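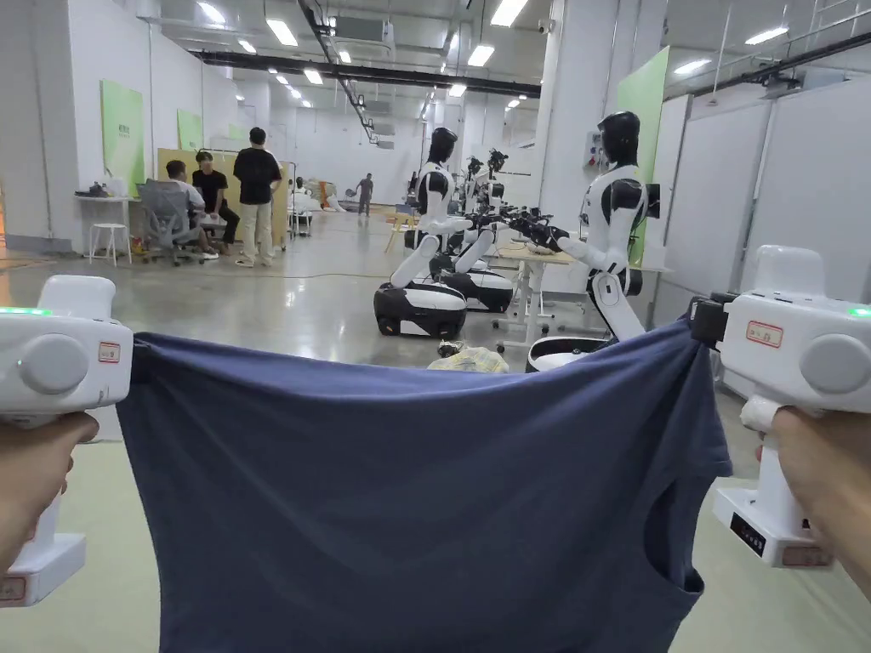 Vakov College Students Put the Laundry Robot to the Test, and Ask Buyers to Wait

PIVSKA – A student project at Vakov College that set out to teach machines to fold a T-shirt will publish its first results in October, and the class behind it would like readers to keep their expectations low.

The Matos Project, named after the building where the class meets, has made 448 recordings of people handling clothes with hand-held grippers. The recordings are meant to train a robot arm. Of the first 22 folds the arm tried without help, the class judged 15 good enough to put in a drawer. The rest ended as a bundle, a half fold, or a shirt left lying where it started.

Vakov College is releasing these figures in full at the request of the students, who say they have read too many announcements in which a robot folds one shirt, once, in a video, and the reader is left to guess about the others.

"We had a great clip by the second week," said Chenxi Li, who teaches the class. "Everybody wanted to post it. I asked them how many tries it took and the room went quiet. So we made a rule that the clip stays on the shelf until the score goes out with it."

What the class does

There are 14 students in the class, most of them in their second year and few with any background in robotics. They work in pairs. One student holds a gripper in each hand and moves a garment the way a person would, but with jaws in place of fingers. The other keeps the log, calls out the start and stop, and marks any take that has to be thrown away.

The grippers are simple to hold and tiring to use. Students pick up a shirt by its upper corners, pull it straight, lay it down, and bring one side over the other. A person with bare hands does this without thinking. With jaws it takes practice, and the early takes show it: corners slip, fabric doubles up, and sleeves end up under the body of the shirt.

The class argued for much of the first month about whether those clumsy takes should be kept. Some students felt that bad examples would teach bad habits. Others pointed out that a robot will make the same mistakes and needs to see how someone gets out of them. In the end the slips stayed in whenever the student recovered and finished the fold, and were dropped when the student gave up and started over. Li describes this as a guess that the class has agreed to write down as a guess.

Fabric remains the main trouble. A box keeps its shape when it is moved. A knit shirt has a new shape each time it is touched, and a small change in where the jaws close can send a crease all the way across it.

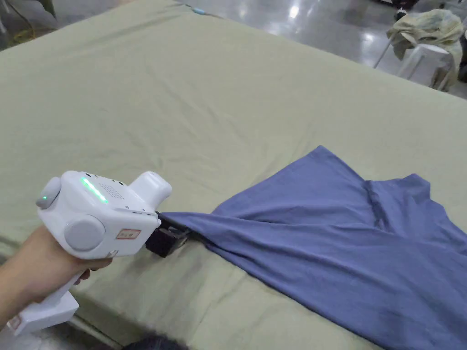
What the figures do not show

The college asks that reporters who use the score of 15 out of 22 also print the limits that go with it.

All the test folds used adult T-shirts in plain colors. The class has not tested button-up shirts, fitted sheets, baby clothes, or anything with a hood. Socks were tried on a single afternoon and dropped from the plan.

Every test began with a shirt that a student had already placed on the table. The robot did not take it out of a basket, find the collar in a heap, or turn a sleeve right side out. Anyone who does laundry will know that these steps are a large part of the job.

A student stood by during each test and could stop the arm. The students say they did so more often than they would like, and a stopped fold is counted as a failed one.

Speed was left out of the score on purpose. The arm is slow. A parent with a full load and a phone call going would finish well before it, and the students saw little point in timing a race they knew they would lose.

The drawer test itself is a matter of taste. Three students looked at each finished fold and voted. They did not always agree, and the college will publish the votes along with the totals so that readers can see how thin some of the wins were.

A fair question about the whole idea

The project came out of a simple doubt. Irnent, the company whose course materials the class used in its opening weeks, describes learning from human demonstration as a quick way to teach household skills. The students wanted to know what "quick" means to a group with ordinary class hours and a lot of shirts.

Their answer so far is that making the recordings is fairly quick and that everything else drags. Sorting takes longer than recording. Labels have to be checked by a second person. Whole sessions have been lost to a forgotten setting or a pair of students who each believed the other was keeping the log. The class now keeps a list of these losses, and it is longer than the list of results.

There is also the matter of who is doing the work. Each fold the robot learns is a fold that a student has already done by hand, many times over, with sore wrists at the end of it. Several students have asked in their course journals whether this should be called automation at all at this stage, or a slow way of moving a chore from one person to another. 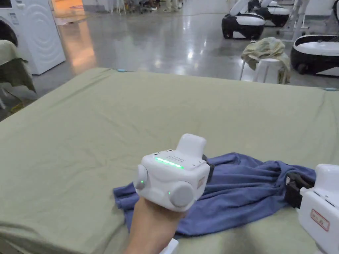 Zsolt Kun thinks the class is being too hard on itself. In written comments to the college, Kun said that a beginner group getting any usable folds out of a few hundred recordings is worth some attention, and that the first try at nearly anything costs more labor than it saves. Kun also argued that T-shirts are a sensible place to begin and that complaining about fitted sheets is unfair, "as most humans can't fold those either."

The class discussed the comments at its next meeting. The students accepted the point about sheets. They were less ready to accept the one about labor, and asked that it be noted here that a cost which is supposed to come down later has, for now, only gone up.

Changes for the next round

Work will go on through the rest of the school year, with some changes. Test shirts will be kept apart from the shirts used in recording. In the first round some garments turned up in both, which may have made the robot look better than it is. Li caught the problem while going over the logs and says it should have been caught sooner.

The people who vote on a fold will no longer know whether it was made by the robot or by a student. Two students suggested this after noticing that the group tended to cheer when the arm did well and then vote in a good mood.

More kinds of cloth will be used as well. Thin knits, thick towels, and worn-out cotton behave in very different ways in the jaws, and the current recordings lean heavily on whatever the students brought from home.

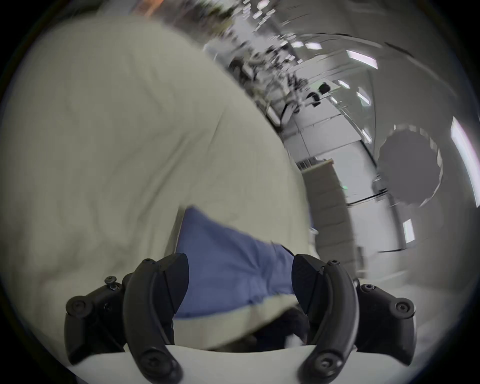
The class also wants more takes in which one garment is tangled up with another, as clean laundry usually is. These are the least popular sessions on the schedule. They run long, the takes are hard to label, and it is not always clear afterward what the right move would have been. Li has put them at the start of the afternoon, when people are still willing.

The college has been asked whether the project will lead to a product. It will not, and no company has been promised the results. Schools that would like the session plans and the log sheets may have them free of charge, along with the list of lost sessions, which Li suggests reading first.

Visits and requests

Reporters and teachers may visit a working session in the Matos building by arrangement with the Vakov College press office. Sessions start at 2 p.m. Visitors are welcome to try the grippers. They will be asked to bring a T-shirt of their own, plain if possible, and to stay for failed folds as well as good ones. Video may be taken on the condition that the number of attempts is shown with it.

The full score sheet, including the votes, will be sent on request once the October results are out.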